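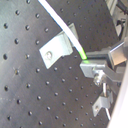 Palton is a translation office with 2 desks, 13 languages and one kettle, which is older than the firm. Sabina Štefanec started it after a menu in her home town offered visitors "fried regret." She still has the menu. It was squid.

Szabolcs Bárány handles contracts and manuals, and is happiest when a sentence has four commas. Nhung Quan does Vietnamese, plus anything due by 9 a.m. tomorrow – please don't take that as an invitation.

Last year we finished 1173 jobs, most of them birth certificates. We close in August. Write to us anyway, and Szabolcs will fix your commas in September.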